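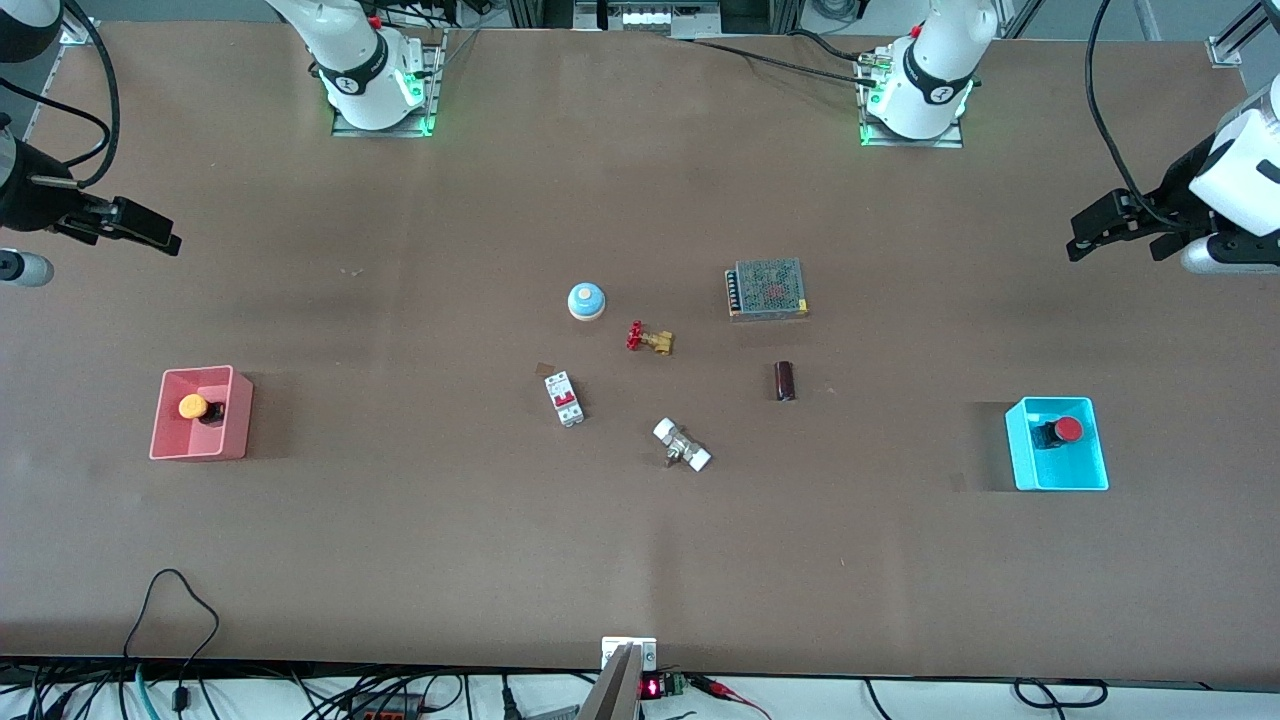 Buying for the Two-Arm Sorting Cell: What We Planned, What We Spent, What I'd Change

I was the purchasing person on our team, so this is my part of the Kirkine project report. The wiring and the software get their own chapters. Mine is the spreadsheet.

I took the job in April because I thought it would be the light one. It ate my evenings! The arms and grippers were already in the lab, so the department only asked us to plan and buy everything else: the work surface, the parts to sort, the bins, the extra power, the cables, and whatever we'd need if something broke. Our advisor, Johanna Zürcher, wanted one page with a total at the bottom. My first version was 4 pages and didn't have a total at all, because I kept leaving prices blank where I was waiting for quotes.

How the list was built

I started with the task and worked backward. The cell has to pick small electrical and plumbing parts off a table and put them in bins, with an arm working from each side. So we needed parts that are awkward in different ways. A round push button is easy to grab from above. A gate valve has a handwheel on one end and the body sticking out the other way, so where you close the fingers really matters. The breaker is light and tips over. The power supply is the big one -- I'd almost left it off the list, and I'm glad my teammates argued me out of that, because it's the only part that makes you think about how wide the gripper has to open.

The mushroom buttons I bought in two colors, red and a yellow-orange, and they were the first things we tried putting in the bins. The bins are a pink one and a cyan one. They aren't quite the same size, and I'd make sure of that before ordering next time (I went by the color in the catalog and skipped the dimensions, which is on me).

Quotes

We asked two suppliers. Vurnska had nearly all the electrical stuff and quoted a lead time of 12 days. Konstantinidis was cheaper on the plumbing fittings but wanted a minimum order, and we needed one pipe union and one valve. I ended up splitting the order, and then the second shipping charge wiped out most of what we'd saved. If you're reading this to plan your own cell, add the shipping before you compare anything!

The small stuff

My biggest mistake was cables. I had a single line for them, $102, and figured that was generous. Then came the extensions, the power strip, the adapters and a second batch of extensions in the length we should have gotten the first time. There are cables behind the table and more cables underneath it, and I never budgeted a cent for clips or trays to keep them in order. That's the first thing on the request for next term.

The second mistake was spares. I bought one of nearly everything. Parts that get picked up and dropped all day are consumables, and I'd treated them like furniture. Kurnutance, the other team in our course, bought in sets of 4 and lost no time at all when a part cracked. We borrowed from them twice.

What I'd ask for next time

Cable trays and clips, as their own line.
A full spare set of parts to sort.
Matching bins, with the inside dimensions written down.
A second look at the tabletop -- ours is matte brown, which I like, but the small dark parts don't stand out much on it.
A bit of cash held back for shipping.

The final spreadsheet is in the appendix, with the blank prices filled in.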